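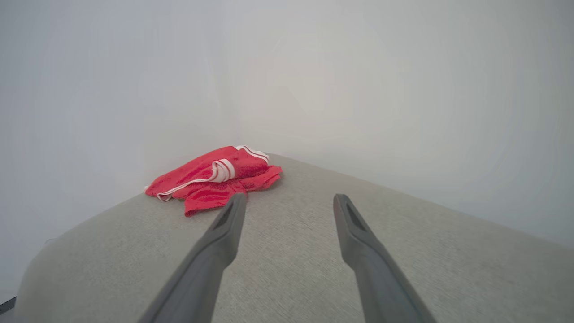

My son came home in March with a penguin. It had a black oval body, a white oval belly, two googly eyes at the regulation distance and an orange triangle pointing down. I know this is what it looked like because I had seen 28 of them on the wall outside his classroom, and if you had shuffled the names on the back I could not have told you which one I was supposed to put on the refrigerator.

I have nothing against penguins. I have something against the template, that photocopied sheet with the dotted lines that has taken over art time in the early grades. Cut here, glue there, wait for the teacher to come by with the eyes. It's assembly work, and fairly strict assembly work. My son told me that a girl at his table had glued her beak on sideways and been given a new beak.

Hanan Khoury taught first grade for years before she moved to our school's front office, and she thinks I'm being a snob. Her argument goes like this: a six-year-old who can follow four steps in order and cut along a curve has learned something, and parents like to see a penguin. She once ran a month of open-ended collage and got a note from home asking when the class would be starting art. I can't say she's wrong about the parents. I am one, and my first thought on seeing a brown lump of tissue paper is rarely "how brave."

But cutting along a curve can be taught with any curve. Give the kids a bin of scraps, a glue stick and a subject. Winter, say. Some of them will make penguins anyway. Some will make a truck, and explain that it is a winter truck. The scissors get the same workout, and you find out something about the person holding them, which a row of matching birds is never going to tell you.

The usual objection is time, and it's a fair one. Sneha Semwal, who has my son's class this year, gets 70 minutes a week for art, including the part where everyone washes their hands and the part where someone has to wash them again. Templates fit in that slot. The Prilluvell packets the school buys come already sorted by holiday, with the pieces counted out, and I understand perfectly well why a tired adult would reach for one at six in the morning. I've served frozen waffles for dinner. I just didn't hang them in the hallway with a sign saying "Look What We Created!"

So I'd settle for a split. Do the packet one week, for the folding and the snipping and the grandparents. The next week, put out the scraps and leave the beak alone, wherever it ends up. If the hallway looks a bit strange in between, people can walk faster.

The penguin is still on our refrigerator, by the way. My son has since drawn teeth on it.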